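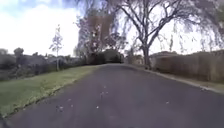
How many signatures does an independent need to get on the ballot for the Prinano ward by-election?
You need 20, all from registered voters in the ward, and the form has to be in by noon on Saturday.

flestora_fan
Thanks!! So pleased there's a proper contest this time. Last time it was won by 56 votes out of 794 cast, which is tiny, so every street matters.

marrowbone
Tiny, yes, but I wouldn't call it a contest yet. The Lollel Residents' Group still hasn't picked anyone and I reckon they'll sit it out.

flestora_fan
They won't! I was at their meeting in April (brilliant turnout, standing at the back) and two people were keen to run.

tallyhoop
Keen isn't the same as nominated. And splitting the independent vote just hands the seat back to the same party.

marrowbone
Agreed with tallyhoop there.

flestora_fan
Can't agree, sorry. More names on the paper gets more people out voting, and I love that. I'm doing leaflets on Sydorenko Road tonight if anyone fancies it, around 30 doors left.

tallyhoop
I still think one candidate is enough, but go on, I'll take the even numbers. What time?

flestora_fan
Half six by the postbox!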